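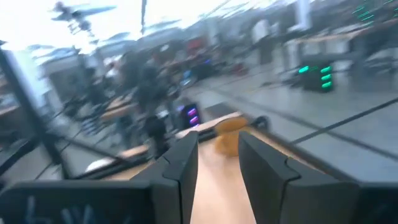 List home Threads Authors Date Previous Next Log in

[club-arm] Re: Gripper closes too early, and what we do before the next round

From: Knut Kettler
Date: March 27, 2022
To: the club-arm list

Hello all,

thank you for the long answers to my first message. I read all of them, also the two which were sent only to me by mistake. I answer to the one from the Åberg team, because it contains the most questions, and I hope the others will find their own question somewhere in between.

> Knut, before you change the code again, please check the simple things.
> In our team we lost a whole month with a similar error. Is the wrist
> camera image used for the closing command, or do you close by position
> only? And what exposure do you have? When the arm moves, our picture
> becomes so smeared that the small round pieces look like a stripe, and
> then the center is wrong.

We use the wrist camera for the closing command, yes. The position from the arm is used only until the fingers are near to the table. After this point the program looks for a round spot of the right color in the gap between the fingers, and when the spot is large enough, it closes.

You are right about the blur. I looked through the pictures which we saved during the last club evening, and in many of them the room behind is only streaks. The people at the other tables are hardly to recognize. The small orange-yellow piece is blurred too, and it lies straight ahead of the gap, a little to the right of the picture center. For a human it is still very clear where it is. For our program it is a longer spot with a soft border, and the size is then too big. So the program believes that the piece is already between the fingers, although it is still in front of the tips. I think this is our error, or the largest part of it.

I have not measured the exposure until now. The camera is on automatic. One of the younger students asked me already in August why we leave it on automatic, and I had no good answer then. I will fix it by hand this week and write the value to the list.

> Second question: is the light in your room constant? We had a team
> beside us with colored LEDs and our color filter was jumping all the
> time.

It is not constant, unfortunately. The hall is very bright on the far side, and we cannot cover it. We also have colored lights behind us. There is a device with purple lights on the left and another with green bars on the right, and when the arm turns, both come into the picture. The green is not a problem for us. With the purple I am less sure. There was also something small and red farther back in the room, and the filter took it for a piece two times when I let the threshold too wide. I have now limited the search to the lower half of the picture. It is not elegant, but a piece on our table can never be in the upper half during the last part of the approach, so I think it is permitted.

> Third: how do you start the approach? If you drive at full speed until
> the last moment, nothing will help you, also not a better camera.

Here I must defend the students a little. They drive at full speed because the task gives points for time, and they have calculated it well. Each run has 135 seconds, and with the slow approach we cannot finish all pieces. But in the last practice we had 37 attempts written in the notebook, and a piece which is lost costs much more time than a slow approach. Tesow has made a table from the notebook and he will bring it to the next meeting. I do not want to say more before we have looked at it together.

My proposal is a speed in two steps:

1. Full speed until the hand is above the table edge.
2. Then slow, with one short stop before the picture is taken.
3. Closing only if two pictures in a row give the same position.

(I wrote two steps and now there are three lines, please excuse me. The third one is not a speed.)

The stop can be very short. Homer, which is the name of our old test program and still runs on the club laptop, needs 700 milliseconds for the whole decision. Widari is the new one and it should be faster, but it has no tests, and I would like that somebody who has not written it tries to break it. Volunteers can write to me directly or to the list, both is fine.

> Last thing, and please do not take it as criticism: your fingers look
> very dark. Do they not disturb the color filter?

No, I do not take it so. The fingers are black, and for the filter this is rather good, because the table between them is light wood and the difference is strong. The difficulty is that they cover a large part of the picture. Between them we see only a small strip of the table. If the piece is beside this strip and near to the hand, we are blind for it. I have considered to move the camera higher – but then the cable is too short, and all calibration must be done again. I do not want this so near to the competition. What do the other teams do here? If somebody has a mask for the finger area which I could adapt, I would be very grateful. Ours is drawn by hand and the right side is not exact.

One organizational point for our own members. Please do not erase or write over the white, chalk-like marks on the gripper housing. They are not beautiful, but we need them until the new labels are printed. And please save the pictures from each practice in a folder with the name of the run, not all in one folder as until now. I needed a whole evening to sort them.

For the Åberg team: may I send you ten or twelve of our pictures, so that you can try them with your filter? It would help me to know if your program finds the same wrong size. If it finds the correct one, I would like to ask very politely for a look at your code.

Many greetings
Knut Kettler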